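Kaker revises suture practice pad, adds pre-cut incisions

Kaker has begun shipping a revised version of its soft-tissue suture pad, the practice block used in closure courses at teaching centers and in home kits. The new pad replaces the single-layer model sold until January. It comes with straight incisions already cut into the surface, so a class can start with the first stitch.

The main change is in the top layer. In the old pad, thread tended to cut through the edge of the incision once the knot was pulled down, and a pad was often discarded after one session. The revised layer carries a fine mesh 2 mm under the surface. According to Kaker, the mesh holds the thread under normal knot tension and keeps the edges of the cut level. The pad can be wetted before use, and the company advises doing so for any exercise in which handling of a slippery surface is part of the grade.

Testing was done by Honorato, a skills laboratory that runs closure courses for surgical residents. Participants placed 1,285 interrupted stitches on the new pads over one course block. Of these, 1,071 met the laboratory's standard for spacing, bite depth and knot security at first inspection. Most of the rest were marked down for uneven bites. Tearing of the pad was recorded separately and was confined to stitches placed closer than 5 mm to the outer border, where the mesh stops.

The exercise sheet supplied with the pad covers a row of interrupted stitches in black thread along a straight incision, each one tied and trimmed before the next is placed. Tails are left short but visible, which lets an instructor check the knots without lifting them.

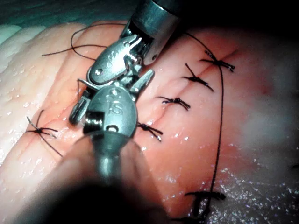

Svenja Zürcher would have liked a curved incision in the same pack. Straight cuts, she said, are fine for the first two sessions, but residents learn little about spacing until the line bends and the inner and outer edges differ in length. She also asked that the border without mesh be printed on the surface, as beginners regularly drift into it.

Kaker said a curved version is in preparation but gave no release date. Border marking is under review - the inks tried so far came off on wet gloves.

The pad fits the existing Kaker tray and the clamp frame made by Elluder. Older trays with the raised rim need the spacer plate, sold separately. Pads should be stored flat in the sealed pouch and rinsed in plain water after use. Alcohol wipes harden the top layer and should not be used on it.

Orders placed before noon on Friday go out the same day.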